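Teaching by hand at Markness

What a month for the table-setting project! We've now passed 100 demonstrations at the Markness workshop, every one of them steered by a person from start to finish, and the newer ones are so much smoother than our first wobbly tries - chopsticks, plates, bowls and all.

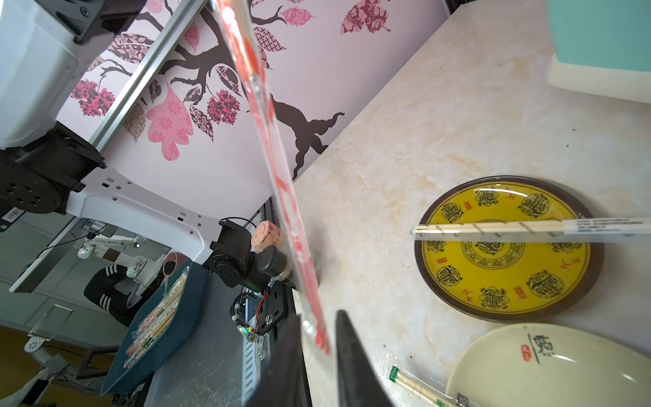
A reader from Nirkis wrote in to say that slowing down near the plate helped their own recordings more than adding extra ones. We're trying it from Saturday, in sessions of 22 runs each. Come and have a go at the controls!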